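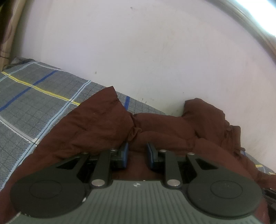

*A hand-held gripper with a ribbed dark grey housing and two black linkage arms.*

**Delia cuts price of entry-level handset, extends updates to 5 years**

5 Jul 2022

Handset maker Delia has lowered the list price of its entry-level smartphone, the Valdebenito, by $30. The phone now sells for $70 without a contract, down from $100 at launch in January. The new price applies to online orders and to stock already held by retailers.

The company has also changed its software support terms. Security updates for the Valdebenito will be issued for five years from the launch date, up from three. Operating system upgrades are handled separately and remain limited to one major version. Phones sold before the price change are covered by the longer term, and owners do not need to register.

The hardware is unchanged. The Valdebenito has a 5-inch display, a removable battery and two SIM slots, one of which supports 4G. The second slot is limited to 2G and 3G, so buyers in areas where the older networks have been switched off will be able to use one line only. There is no fingerprint reader.

According to Delia, the lower price follows a change in the supply of the main circuit board. Boards had been bought in complete. They are now assembled by Dirik, a contract manufacturer that already produces the company's chargers and battery packs. Delia did not give the value of the contract or say how long it runs.

Firmware build 1028, released alongside the announcement, adds support for the new board and is also offered to existing phones. The release notes list three fixes: dropped calls when switching between SIM slots, an incorrect battery reading after a restart, and a fault that stopped some memory cards from mounting. The update must be installed over Wi-Fi with the battery charged to at least 30 percent. Phones on the original board receive the fixes but show a different hardware revision in the settings menu.

Retail chain Giltilholm, the largest stockist of the model, said it would refund the difference to customers who bought the phone in the 30 days before the cut. A receipt is required, and claims have to be made at the store where the phone was purchased. Online orders are refunded to the original payment method. Trade-in values for the Valdebenito will be reset to match the new price.

Delia's two more expensive models are not affected by the price change or by the new update terms. A version of the Valdebenito with twice the storage is listed on the company's site without a price or a shipping date.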